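# Keeping the Pair in Step

The repair bench at Pandby is at the back of the building in Arnov, between the kitchen door and a rack of spare cable. On the morning I visited there was one hand gripper on it in pieces. The screws were in a muffin tin, sorted by length, and the fingers had been set down side by side on a tea towel.

Jarosław Kozłowski was cleaning glue off one of them with a plastic scraper. He has looked after the grippers here from the first prototype. He used to mend knitting machines, and he says the work is much the same: many small pivots, all of which have to agree with each other.

Pandby records people doing household jobs at a table, such as folding, wiping, sorting and packing. The operators do these jobs with a gripper in each hand, and the recordings are used to train robot arms with the same fingers. The arms belong to a customer and live elsewhere. In Arnov there are just the hand tools, a few tables and a great many cables.

The company builds the grippers in pairs and keeps them in pairs. Each pair has a number and a hardback notebook. I was there to follow the set called Pair 2 through a service, from the bench back to the table.

## Taking it down

A service begins with the notebook. Operators write down anything that felt wrong during the shift, in whatever words they like. The last entries for Pair 2 read "left sticky when opening", "left sticky again" and "right ok but clicks". Kozłowski reads these before he touches the tool, then opens and closes each side slowly with the cable unplugged.

He found the sticking at once. It was in one of the pivots, where a bushing had picked up fluff from the cloths. He pushed the pin out with a drift made from a cut-down knitting needle, wiped both surfaces with alcohol and held the bushing up to the window. It was good enough to go back in. If a fingernail catches on the inside wall, he throws it away.

No oil goes on the pivots. Pandby tried it early on, and the oil crept down the fingers to the pads, then from the pads to the towels. Kozłowski uses a dry film spray, applied to the pin and left to set over lunch.

The fingers come off next. They are slotted blocks with a screw hole near each end, and the slot lets him slide them a little before tightening. Hamish Lockyer, who designed them, would like to remove that adjustment and make a block that fits in one position only. Kozłowski would like it kept. They have been arguing about this for as long as the tool has existed, and the drawing has been changed twice and changed back twice.

"Hamish thinks a thing you can adjust is a thing you can get wrong," Kozłowski said. "He's right. But a printed part is never quite the part you drew, and I am the one who has to make it close."

## Pads

Most of the service is pads. The inner face of each finger carries a strip of soft lining, cut by hand from a sheet sold by Himex. It goes on with contact adhesive, and it wears first along the bottom edge, where the fingers meet the table whenever somebody goes for something flat.

A worn pad doesn't look like much. The lower edge frays, then a lip of it hangs under the block. Grip is hardly affected for a while, and operators stop noticing. The trouble comes with thin cloth, when the loose lip gets under the hem before the finger does and the fabric slides off. An operator will correct for that without thinking, with a little scoop of the wrist. The scoop then goes into the recording, and a robot with fresh pads has no use for it.

Katalin Hegyi, who checks the recordings, can pick out a bad pad from her desk. She watches the jaws during easy pick-ups. When an experienced operator starts taking two goes at a towel, she walks over to the table and asks to see the fingers.

She and Kozłowski don't fully agree on when a pad is finished. She would change them sooner. He points out that each change brings a day of slightly tacky rubber, and that a fresh pad has its own faults.

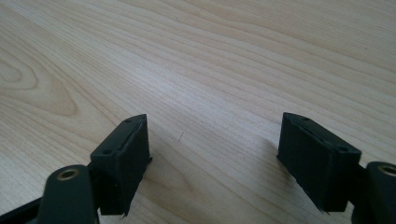
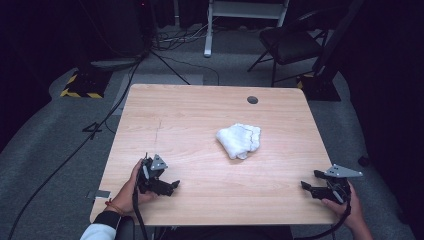
**How do you decide when a pad has to be changed?**

Kozłowski goes by the closing counter first and by eye second. Every gripper logs how many times its jaws have shut, and he looks at the pads when he sees the count has moved on a good way from the last service. Pair 2 had reached 1826 closings on its present set. If the lining has lifted at a corner, or a strip of it can be pulled with tweezers, all four pads are replaced. If it is only rough, he trims it with nail scissors and writes "trimmed" in the notebook. A pad may be trimmed once.

**Why all four?**

An operator's two hands have to feel the same. With new lining on one side and old on the other, people lean on the better hand, and within a shift the recordings show it.

**Can the operators do the job themselves?**

They are allowed to trim. Gluing is kept to the bench, where there is a clamp and a fan.

## Squaring up

The glue needs the rest of the afternoon in the clamp, so the fingers I watched being set had been glued the day before. Kozłowski fixed them on loosely, laid a strip of flat steel between the two faces and closed the jaws on it. He then nipped up the front screws, took the steel away and held the tool against a lamp. Light showed at the tips. He slackened one screw, pushed the block with his thumb and tried again.

It took him six attempts on the first hand and one on the other. There is a printed jig that is supposed to make this quicker. It was on the shelf behind him with pencils in it.

When the gap was right he ran a line of paint pen across each screw head and onto the block. A broken line means the screw has turned. The operators check the lines at the start of a shift, and it is the part of the routine Lockyer is proudest of, although he got it from a bicycle shop.

Weight comes after that. Each gripper is put on a kitchen scale, cable unplugged, and should read 380 grams. The two in a pair can differ by the weight of a screw or so, but anything more and he goes looking for the reason. Once it was a lump of old adhesive under a bracket. Another time a whole washer had been left off one side, and the operator had complained of a tired wrist on the other.

## Back on the table

Sándor Csizmadia runs the recording floor, and he takes a pair back only after his own checks. The first is the cables. He plugs both in, lets them hang, and moves his arms through the widest reach he can manage to see that nothing pulls. A cable that tugs at the end of a reach makes people stop short. He likes the slack to fall behind the wrist and down past the table edge, and he re-routes it for each operator, tall or short.

The second check is the opening. The jaws are opened fully, measured with a rule, and the figure is compared with what the software believes. If the two don't match, he runs a short routine of opening, closing, and closing on a block of known width. It takes a few minutes. He does this standing up, with the laptop on a chair, and has refused several offers of a trolley.

The last check is a cloth. Csizmadia keeps a small stack of plain white ones, all washed many times, as new cotton is stiff and flatters the tool. He drops one on the table from elbow height, picks it up with the left gripper, passes it to the right, puts it down and starts over. He does this until he is bored. What he wants to feel is the handover, where both sets of jaws have hold of the fabric and one must let go cleanly. A sticky pivot shows there before it shows anywhere else.

Pair 2 passed the cables and the opening. On the cloth it was good on the right and, to his mind, a shade late on the left. He carried it back to the bench without a word, and Kozłowski took the pin out again. There was a hair of fluff on it. Neither man could say whether it had been missed or had got in on the walk over.

## Parts and prices

The blocks are printed in-house overnight. The brackets are cut by Oyewole, a metal shop on the edge of town that does mostly shop fittings, and come in batches larger than Pandby needs. Corentin Caron, who does the buying, showed me the drawer: 215 brackets, wrapped in brown paper, enough to last until somebody changes the design. He would be grateful if they waited.

Bushings are the awkward part. They are cheap, but the seller changed its stock in June and the replacements were slightly tight. Caron sent back the first bag. Kozłowski now reams every one by hand before it goes in the drawer, a job he does while listening to the radio, at around two minutes apiece.

Lockyer has a new finger drawn, with the pad held in a groove in place of the glue. One sample exists. Csizmadia tried it for an afternoon and found that it snagged on towelling, so the groove is being moved up a little. Until that is settled the sheet, the scissors and the contact adhesive stay where they are, and Pair 2 is due back on the bench when the operators next write something down.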